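Subject: Re: [garden-woodwork] Planter box kit, side panels bowing
Date: 20 June 2024

Parveen Sandhu wrote:
> I put together the Ludinetti planter kit in the spring. Both long
> sides now bow outward at the middle. The corners are tight.
> Should I add a brace, or take it apart and start over?

Leave it together. The long panels in that kit have no center support, and damp soil pushes on them all season. A cross brace fixes it. 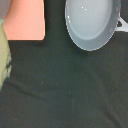
Pink block on dark green.

Cut the brace from the same stock as the sides if you have any left. Measure the inside width at the corners, where the box is still true, and cut to that length. Pull the sides in with a strap clamp before you drive any screws. Dig out the top 4 inches of soil first or the clamp will not close.
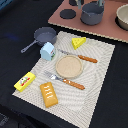 Plate and placemat, with the toy food.

On fasteners: the screws in the bag are too short for this. I use 2 inch exterior screws, two per end, with pilot holes. The Niazi coated ones have held up for me. Plain zinc stained the cedar by August.

Other points, in the order I would do them:

1. Set the brace a third of the way down from the rim. Lower is stronger but gets in the way of roots. 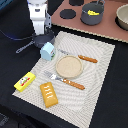
2. Seal the cut ends. Two coats of Prerico end sealer, left overnight between coats.

3. Check the liner. If it is stapled tight to the sides it will tear when you clamp – pull the staples near the middle and refit them afterward.

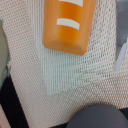
4. Refill in layers and water each one lightly. Do not tamp.

The longer Plandisus box has the same problem and needs two braces.

Posted to garden-woodwork | 2 replies | 10 shares
Contact list owner | Back to top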